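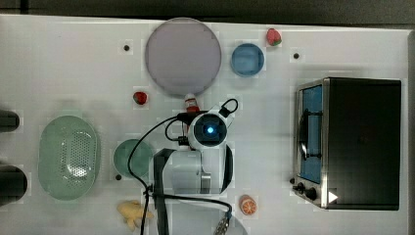
By Minttu Pesonen, September 2025

The kitchen table at Trurna is ready for the autumn term. Most of you will remember the old one, which wobbled and had a burn mark at one end that we used to hide under a tea towel. The new top is plain white, and we have tried to keep what goes on it plain as well.

We went through the play kitchen box and the real kitchen cupboard in May and put the two together. Niilo Huttunen wanted everything on the table to be either a proper household thing or a toy that a small child would recognise straight away. That ruled out a good deal. The big lavender-grey plate stayed, and so did the small blue bowl, which is the right size for a toy strawberry and not much else. There are two toy strawberries. Please put both back on the table at the end of the session. They roll under the shelves and we have already bought replacements once.

The oval colander came from Pádraig Hegarty's house. It is pale green and goes nicely with the round green bowl, though they were never a set. Children like to tip the fruit from one to the other, and the colander is also good for talking about holes – what falls through and what doesn't. Dried peas fall through. Pasta tubes mostly don't.

The toaster oven stays unplugged at all times. It is there for the door and the knobs. If you are setting up, turn it so that the door faces the middle of the table, otherwise the little ones reach round the side and trap their fingers. 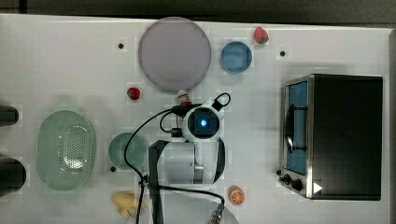 We get up to 59 families through on a busy morning, so things have to be put back in the same places or the next group starts with a muddle. Plate at the top, bowl next to it, colander and green bowl on the left. The smaller bits can go wherever there is room. Anything chipped should go in the crate by the door, and Mirjam Zürcher will look at it when she is next in.

Wipe the table with a damp cloth only. The spray we used on the old one leaves streaks on white.

We could still use a wooden spoon, a small saucepan with a lid that fits, and a few more pieces of toy fruit. No glass, please, and nothing with a battery in it.

Comments

Nevzat Yüksel
I have a small saucepan you can have. The lid is a bit loose but it does stay on. Shall I leave it at the desk?

Minttu Pesonen
Yes please, with a note on it.

Pádraig Hegarty
Glad the colander is getting some use. We have a spare if that one cracks – same shape but in cream.

Mirjam Zürcher
The crate is nearly full, so I'll sort it this week. Can people stop putting lost gloves in it?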